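Call for Participants: Rudamar Household Sleep and Shift Work Study

The Rudamar Center for Working Life invites adults who work evening, night or rotating shifts to take part in a study of sleep and daily routines. The study is open to residents of Litville and the surrounding county. Enrollment begins in January and will remain open until all places have been filled.

Purpose of the study

Many people in Litville work outside regular daytime hours, in hospitals, bakeries, warehouses and public transit. Existing surveys of sleep in the county were designed for people who rest at night, and their questions often do not fit the lives of those who rest at noon. The Center wishes to learn how shift workers arrange their sleep, meals and family duties over a full rotation. The findings will be used to prepare a scheduling guide for local employers.

Who may apply

Applicants must be 18 years of age or older and must have worked shifts for at least the past six months. At least one shift per week must begin after 4 p.m. or end before 8 a.m. Full-time and part-time workers are equally welcome. Persons who are under treatment for a diagnosed sleep disorder should state this on the form; it does not rule out participation, but a short call with study staff will be required before enrollment. Employees of the Center and members of their households may not take part.

The study has 121 places. Two adults from the same household may apply — each must submit a separate form.

What participation involves

Participants complete an opening interview of one hour, keep a written sleep diary for three weeks, and return for a closing interview of 45 minutes. The diary takes a few minutes per day and may be kept on paper or online. Interviews are held at the Center's offices in the Kaewkla Building, second floor, and may be booked for early morning or late evening.
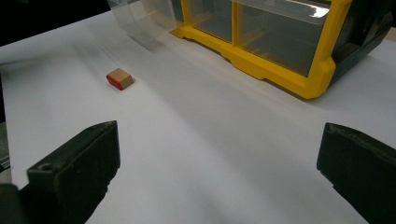
Will my employer be told that I am taking part?

Participation is confidential, and the Center does not contact employers or share names, diaries or interview notes with them.

Payment

Each participant who completes both interviews and the diary will receive a payment of $180 by check or bank transfer. Those who withdraw early will be paid for the parts they have completed. Bus fare and parking at the Mullitz Street garage will be refunded on presentation of a receipt.

Withdrawal and records

Participants may withdraw at any time without giving a reason. Diaries are stored under a number instead of a name and are destroyed three years after the study closes. The signed consent form is kept separately under lock.

How to apply

Application forms are available at the reception desk of the Kaewkla Building or may be requested by mail from the Rudamar Center for Working Life, P.O. Box 2745, Litville. Please include a daytime or evening telephone number and the hours at which you prefer to be called. Staff will not call outside those hours.

An information session will be held on Wednesday at 6:30 p.m. in the ground floor meeting room. Registration is not required.

Questions about eligibility should be addressed to Erick Muli, Study Coordinator, extension 3000. Questions about the handling of records, and any complaints, should be addressed in writing to Shota Honda, Head of Research, at the postal address given above.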